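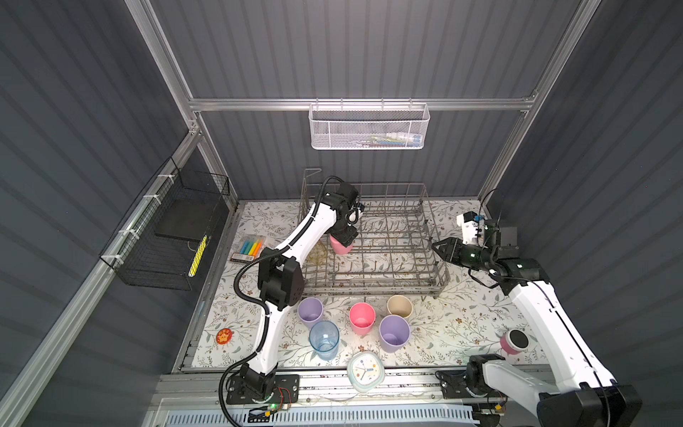
Plastic cups in a wire rack – upside down, tilted or what?

gallowpot
I've swapped the old plastic drainer for a grey wire rack with upright prongs, and I can't settle on how to load the cups. Most of ours are plastic, pink and lavender mainly, plus a beige one and a light blue one. They go on a leafy tablecloth sort of mat while they wait their turn, which my sister says is asking for rings and damp patches.

The rack was sold for plates, I think. It's a Rieger, number 3092 on the box. Plates are fine in it. Cups either go over the prongs and wobble, or sit between the rows and lean on each other. What do people do?

marrowfat
Upside down, one prong up the inside of each. Don't try to make them stand straight. A bit of lean lets the water run off the base, where it otherwise sits in the dip.

Geert Dewulf
I would not put a prong inside a cup. We had a set of Fleketti cups at the holiday flat in Kerkcombe and after one season every one was scratched at the bottom. You don't see it until tea gets into the scratches. I put them between the rows, rim down, and leave a gap.

marrowfat
Were those the thin ones? Mine are thick and have been on prongs since November with no marks at all.

Geert Dewulf
Yes, thin. But I would still not do it.

gallowpot
Tried it Geert's way, rim down and starting from the back. The order I've ended up with is pink on the left, lavender towards the back, light blue, then the other pink at the back right. The second lavender is the awkward one. There's room for it at the front but it wants to tip over when it touches the blue, so I've been going in with it sideways and turning it once it's past the others.

The wire post at the back left corner is handy for a cloth. I hadn't worked out what it was for.
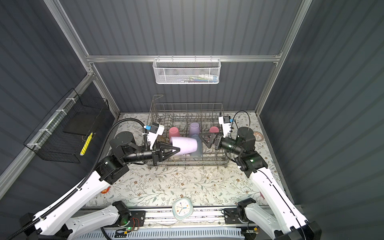

tansy_b
Fill the front first, I'd say. If you start at the back you have to reach over everything with the last cup and that's when they get knocked. I had a Tivia rack with the same sort of prongs and I always did front to back with the light stuff and put anything glass in at the end.

marrowfat
Can't agree with that. If the front's full you're reaching over it for every single cup after, not only the last.

tansy_b
Depends how tall you are and how deep the worktop is. My rack was side on, so front and back were only 17 cm apart.

Geert Dewulf
Glass last is correct, whichever end you begin. I also would not let glass touch glass.

pellow
Different question, but what's going on the wall? I've been thinking of hanging wire baskets over the drainer to get the small things off the worktop. Do they fill up with drips?

gallowpot
They're fine for drips as the water goes straight through, but be careful what you hang over. The white mesh one is on the rail at the back and has toothpaste and other small bits in it. The black one on the left is held with cable ties. I did mean to get proper hooks, but the ties don't slip and it would take longer to undo them now. I wouldn't put anything in either basket that needs to stay dry.

pellow
Ta. Might go for ties then. I've got 9 left in the drawer.

gallowpot
Back to the cups. I've done it five evenings running and the one that needs most thought is the beige. It has a wide round opening and I keep picking it up by the rim, open side up, out of habit. 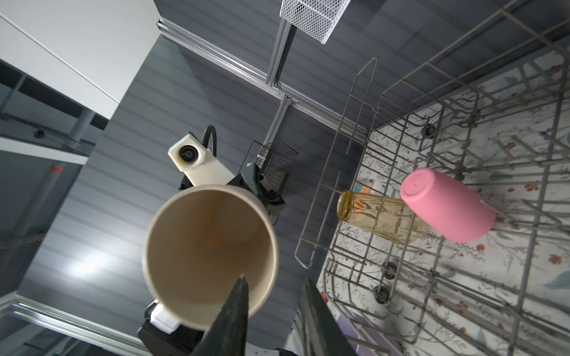

It then has to be turned over before it goes in, and by that point I've only got hold of the edge. Better to take it round the middle from the start. I've also begun folding the little side shelf out of the way before I load anything – with it down I lose most of a row.

For the mat, I've put a tea towel under the rack and that'll do until I find a tray that fits.

marrowfat
Measure the feet and not the top of the rack. They're usually set in a bit, and I bought a tray too big by going off the top wires.

Geert Dewulf
And a tray with a lip, or the water only goes somewhere else. I still say no prongs.

tansy_b
Agree about the lip. Not fussed about prongs.

Contact us | Copyright Rack and Larder Forum, 2 July 2024 | Back to top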